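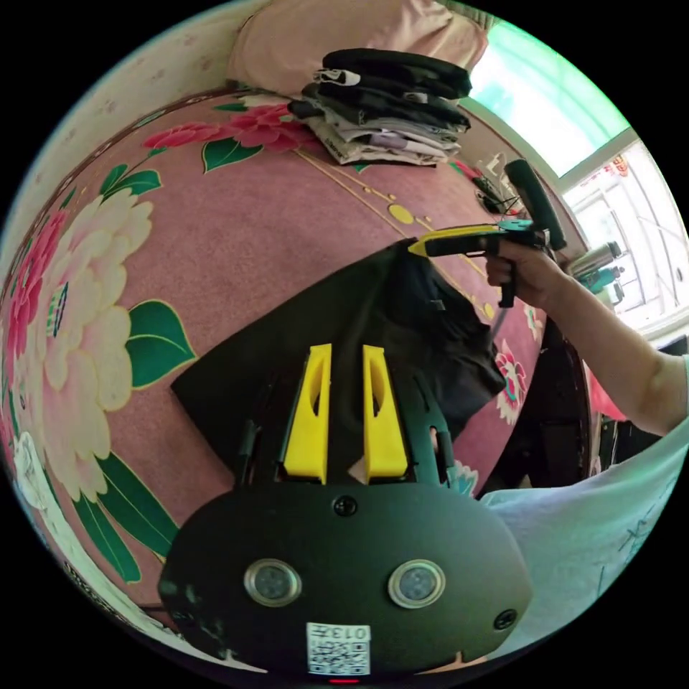 Filling the gap: Irnance rebuilds its line for short runs

When Irnance moved its sparkling botanical range from bottles to cans, the product changed less than the plumbing did. The drink is still a low-sugar base with ginger, citrus peel and a hop extract. The work went into getting it into a can at the right carbonation level, with very little oxygen, in batches that most contract packers turn away.

Irfan Paracha, who runs operations, puts the minimum batch at 300 cases. "Below that we lose too much product in the lines," he says. "Above it, we can change flavors twice in a shift."

The new filler came from Quartey and has 8 heads. It is a counter-pressure unit, so each can is brought to tank pressure before liquid enters. That limits foaming and lets the team fill slightly warmer than it could on the old open filler. A changeover, including the rinse and the oxygen check, takes 30 minutes.

Flavor stability was the harder problem. Citrus oils cling to can liners and fade during storage. Wenjie Zeng, the company's formulator, tested three liner types against two emulsions before settling on a finer droplet size and a slightly lower pH. Retained samples are opened every month and scored by a small panel - the ginger holds up well, the peel less so.

The first commercial run, under the Plimulik label, came to 1,188 cases and shipped in January. Distribution is through Jundergate, which handles independent grocers and a handful of bar accounts. Brijesh Chauhan, who buys for the distributor, asked for a slim can and a four-pack carton. He got the can. The carton is waiting on a board supplier.

Irnance also plans to pack for other brands on the same line. Two customers have booked trial slots, both with still teas, and those will need a nitrogen doser that has been ordered but not yet installed.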